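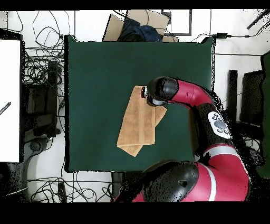
Margareta Husar findet, man könne das Ganze auch mit einem Satz erledigen: Wer die Kabel nicht im Griff hat, braucht mit dem Greifer gar nicht erst anzufangen. So hat sie es mir gleich an der Tür gesagt, da hatte ich noch die Jacke an. Ich war nach Nilberg gefahren, um zwei Tage lang zuzuschauen, wie eine Zelle fürs Falten von Handtüchern eingerichtet wird, und hatte mir das, ehrlich gesagt, etwas glamouröser vorgestellt. Mehr Roboter, weniger Klettband.

Die Zelle heißt hier Sedar, der Name klebt auf jedem Ordner im Regal. Der Arm ist rot und schwarz, die Unterlage dunkelgrün, und das Handtuch hat die Farbe von Karamellbonbons. Irina Surdu hat den Stoff ausgesucht. Frottee, weil Frottee gemein ist, sagt sie. Ein glattes Geschirrtuch liegt, wo man es hinlegt, aber Frottee federt zurück, krallt sich in die Matte und sieht nach jeder Wäsche ein bisschen anders aus. Sie hat 127 Stück davon bestellt, alle aus derselben Charge, und wer sich eins davon zum Händeabtrocknen nimmt, bekommt Ärger (ich weiß, wovon ich rede).

Erst die Matte, dann der Arm

Mein Vormittag beginnt mit einem Grün, das nicht liegen bleiben will. Die Matte muss flach sein, und zwar bis in die Ecken! Hebt sich irgendwo der Rand, stimmt die Höhe nicht mehr, und die Finger fassen entweder Luft oder gleich die Unterlage mit. Irina streicht mit dem Unterarm darüber, geht einmal um den Tisch, streicht noch mal. Danach fährt sie den Arm im Schleichgang über vier Punkte und notiert jedes Mal die Höhe, mit Bleistift, in ein Heft. Ich darf den Bleistift halten.

Dann kommt der Greifer dran. Die Finger werden abgewischt, die Schrauben am Flansch mit dem Drehmomentschlüssel geprüft, und zum Schluss zieht Margareta einmal beherzt an jedem Stecker. In der Anleitung steht das nicht. Im März ist ihnen einer mitten im Lauf herausgerutscht, ganz langsam, über Stunden, und gesucht haben sie natürlich zuerst in der Software.

Die Sache mit dem Druck

Der Nachmittag gehört Babak Safavi, und Babak gehört dem Zahlenwert 109. So heißt der Parameter, an dem er seit Wochen schraubt: wie weit der Arm nach der ersten Berührung noch nach unten darf. Zu wenig, und die Finger gleiten über die Schlingen weg. Zu viel, und das Tuch schiebt sich zusammen wie ein Teppich, über den der Hund gerannt ist. Er ändert den Wert, legt das Tuch neu hin, lässt laufen, schaut, brummt. Ich habe irgendwann Kaffee geholt – als ich zurückkam, brummte er immer noch, aber freundlicher.

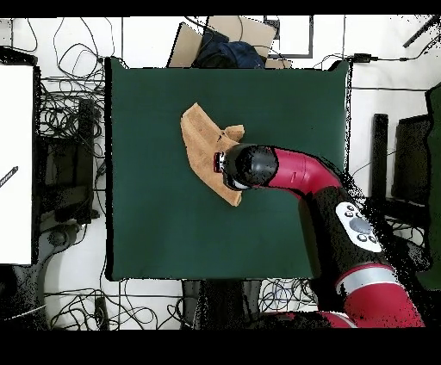 Was abends noch zu tun ist

Feierabend macht die Zelle nicht einfach per Knopfdruck. Der Arm fährt in seine Ruhelage, die Finger werden noch mal abgewischt, und dann kommt eine kleine weiche Bürste für die Fusseln. Die sitzen überall, vor allem dort, wo sich die Finger bewegen. Nach 200 Läufen wird der Greifer ganz abgenommen und auf dem Nebentisch zerlegt, das dauert eine knappe Stunde und riecht nach Isopropanol. Der Zähler stand bei meiner Abreise auf 2892, und Babak hatte schon die nächste Änderung im Kopf.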